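The Arwood Bus

The bus to Arwood left at 6:30 and I was the only one on it until the feed store. Then a woman got on with a crate of hens and sat across from me. She asked if I was going to the sale. I said I was going to see my father's house.

"The one on Joteo Road?"

"Number 79."

She nodded and looked out at the fields. One of the hens put its head through the slats.

"They took the porch off in December," she said. "I thought you should know before you got there."

I thanked her. We rode the rest of the way without talking, and she got off one stop before mine.
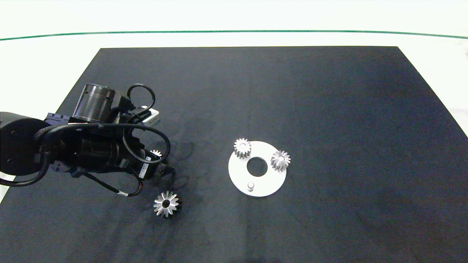
Next story: The Well at Cisto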